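Reading a very long book out loud

Dec 26, 2023

We finished it! The last page of Usasau got read out on the sofa yesterday evening, with the tail end of a trifle going round, and I've been wanting to write about it ever since. If you've been reading this blog since October you'll know that Rafia and I decided to read an enormous novel aloud to each other, a bit every night, and that I was a little unsure we'd get past the first family wedding. We did, and then there were four more weddings.

The book is 1,320 pages long. I found it in Flustard, the second-hand shop by the bus station in Fultby, where it was holding a door open (the woman at the till did have to think about whether it was for sale). It's a river novel, I suppose you'd call it. The Usasau is the river, and everybody in the book lives on it or fishes in it or is trying to get a bridge built over it. I bought it for £2 and carried it home in both arms.

I hadn't been read to since I was small. My dad did it until I was nine or so and then I could read faster than he could speak and I got impatient, which I'm sorry about now. What I'd forgotten is how slow it is, and how lovely the slowness is! When I read to myself I skip. I didn't know how much I skip. I'll see a paragraph starting with weather and my eye slides to the next bit of talking. You can't do that when you're the voice. You have to say every word of the weather, and by the third week I was looking forward to the weather. There's a fog in chapter eleven that goes on for six pages and it's one of the best things in the book. I would have missed all of it.

We tried it in a few places. The kitchen table was no good, too much like homework. The sofa was fine until the heating went off. In the end most of it was read upstairs with a lot of pillows, the reader sitting up and the listener allowed to lie down, so long as they answered when spoken to.

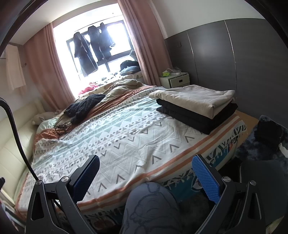
Falling asleep is the big problem with reading aloud and everyone who does it will tell you so. Our rule is that the reader stops at the end of a page and says a name from the book, and if the listener can't say who that is, we go back a page the next night. I lost most of a flood this way and had to have it twice. Rafia claims she has never once been asleep, only resting, and she did get all the names right, so I can't prove a thing.

Names are the other thing. There are loads of them, and half the men are called after their grandfathers. On the page you can let a name be a sort of shape and carry on. Aloud you have to pick a way to say it and stick to it for months. We settled ours early and got one badly wrong – Jarrah Lowther from work came round, heard me reading from the stairs and told us the stress went on the first syllable. By then we were four hundred pages in and the poor ferryman had to stay as he was.

Voices! I'd promised myself I wouldn't do voices. I think a flat, plain reading is much nicer to listen to over a long stretch, and most of the time I stuck to that. But the aunt who runs the ferry office is so rude, and her lines are so good, that she got a voice by the second evening and the voice got bigger as time went on. Rafia does her completely differently. Mine is loud and hers is very, very quiet, and I have to say the quiet one is more frightening. The chapter where she sacks her own nephew was Rafia's night and I'm so glad it was.

A few people have asked how we kept it going, so I'll put down what worked for us. We did a set number of pages and never a set amount of time, because with a clock you start watching it. We swapped readers every night, even if one of us was tired. We kept a glass of water on the reader's side. If one of us was away the book waited, and there was no reading ahead, a rule that was broken a single time (by me, on the landing, during the trial) and owned up to at breakfast.

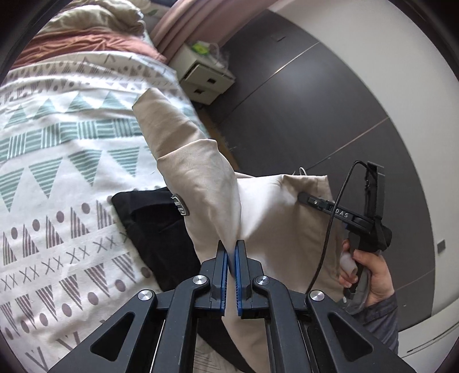 Hoodie on the duvet, black bag underneath.

The waiting turned out to be half the fun. When I went to stay with my sister I spent the whole train journey wondering whether the bridge money had been stolen or just lost. I can't remember the last time I had to wait for a story like that. Everything I watch is there all at once, and I gobble it, and a month later I couldn't tell you how it ended. I could tell you what every person in Usasau had for breakfast on the day of the vote.

You also talk more. If you're both reading separate books you say "is yours good?" and the other one says "yeah" and that's your lot. With this we argued over the washing-up. We argued in the queue at Tsolakis, waiting for bread, about whether the schoolteacher should have opened the letter, and Rukhsana Zaidi, who was behind us, thought we were gossiping about a real person and was quite put out when we explained. She's borrowed the book now. I've warned her about her wrists.

I don't want to spoil the ending, but I will say that it's a quiet one, and that I was the one reading, and that I had to stop two lines from the bottom and hand it over. Rafia read the last two lines. Then we both sat there and she said "well, what about the dog?" and she's right, there is a dog in part one and it is never mentioned again. If anyone knows what happens to the dog, please write in.

As for what's next, Asabe Omoregie has offered to lend us a history of salt that she swears is a page-turner, and there's a set of sea stories I've had my eye on that comes to just over 2,000 pages if you put all the volumes together. Rafia would like something short with a murder in it. I think she may have earned that. We're having a few nights off first, and last night it felt very odd going up to bed with nothing to carry.

If you've got somebody at home who'd put up with it, do give it a try, even with something small. A short story takes one evening. Pick one with a rude aunt in it if you can, and let me know in the comments what you chose, as I'm making a list.

Shoaib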